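Olari Creek Test Kit, reviewed after a summer of use
18 February 2022

Our creek group bought the Olari kit because the council stopped paying for lab samples and somebody on the email list swore by it. I was against it. We'd already been through one miracle kit, the Clalik strips, which gave three of us three different nitrate readings out of the same bucket. So take what follows as coming from someone who didn't want to like the thing.

What you get for $160 is a hard case, a handheld meter for pH, conductivity and temperature, a turbidity tube in two pieces, and reagents for phosphate and nitrate. The box says "up to 200 tests". That figure only works if you count the meter readings, and the meter doesn't use anything up. The phosphate reagent was gone by the end of January and we are not heavy users.

The meter is decent. I checked it against fresh buffer solution and it held its pH calibration across two outings, then drifted enough on the next one that I redid it on the bank with cold hands and a dripping bottle. The manual reckons you calibrate monthly. I'd do it every time if the numbers are going anywhere near a submission, and ours are, with the Forsyth subdivision proposing to run its stormwater straight into the top pool. 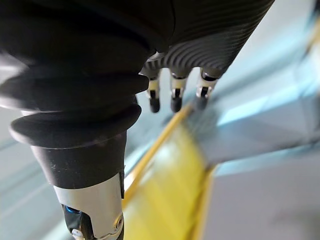
Conductivity is the reading I trust most. It jumped below the old drain and settled again further down, same pattern each visit, and that matches what the lab used to tell us. If you only want to know where something is getting into a creek, you could buy the meter by itself and save some money, except that Olari won't sell it by itself. I asked. They sent me a brochure.

The nitrate test is where I part company with the marketing. You shake, wait, and hold the vial against a colour card, and the two middle colours are so close that it depends on who's holding it and whether there's cloud about. The leaflet calls this "laboratory-style". I suppose the vial is laboratory-style. A consultant for a developer would have that data in the bin before morning tea.

Turbidity tube: fine. It's a tube. The join leaks a bit if you don't push it home properly.

I have two grumbles with the case. The foam soaks up water and stays damp for days, and the clips are stiff enough that I now carry it half shut. The Skundden kit, which a neighbouring group lent us, has a worse meter but a much better case, and its refills can be ordered singly. Olari makes you buy both reagents together, so we now own a lot of nitrate solution.

Would I buy it again? The meter, yes. For the chemistry I'd rather send a few bottles to a proper lab after heavy rain and argue with the council about the bill. Schools would get good use out of the whole kit, provided an adult looks after the reagents and takes the used vials home.

Three stars. I'll add a note if the probe lasts through winter.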